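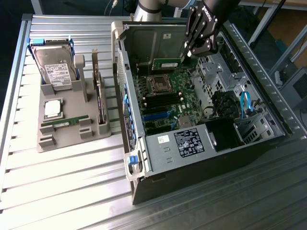

Ximena Vergara 1/9
Our student team has entered the Gesbridge assembly challenge, and since people ask me what we do in the lab every evening, I will write it in some short posts. The task sounds small: a robot must put the parts into an old desktop computer.

2/9
The parts are a processor, memory, an expansion card and a hard disk. All of them wait in a holder which we printed ourselves. I drew the holder 3 times. In the first version the memory module could slide a little, and with memory a little is already too much.

3/9
Memory is the part I respect most. A person feels with the thumb when the module finds the slot. Our arm has to learn this from force numbers, and the numbers are noisy. Silviu Chiriac wrote the filter for them and he is very patient with it.

4/9
Our rule for now: come down slowly, touch, stop, move a very small step to the side, touch again. When the notch agrees with the slot, the force falls for a moment. Then we push.

5/9
How hard to push was a long discussion. We tried different limits with a dead motherboard first — please do this also, if you start such a project. Old boards cost almost nothing and you will be less afraid.

6/9
Up to Friday we had made 962 attempts with memory only. Most of the failures come from the grasp and not from the slot. If the module sits tilted between the fingers, everything after it is tilted too.

7/9
So Silviu added a check after the pick. If the angle is wrong, the arm puts the module back in the holder and takes it again. It costs time, but the judges give 21 minutes for the whole computer, so we can afford it.

8/9
The team from Navarrete does the processor first and the memory last. We do the same order now. I wanted to be original, but with the memory in place our fingers had less room to work near the socket.

9/9
Next week we begin with the hard disk. It is heavy compared with the rest and I expect new problems. The qualifying round is in July. If somebody has experience with soft finger pads, please write to me, ours wear out too quickly.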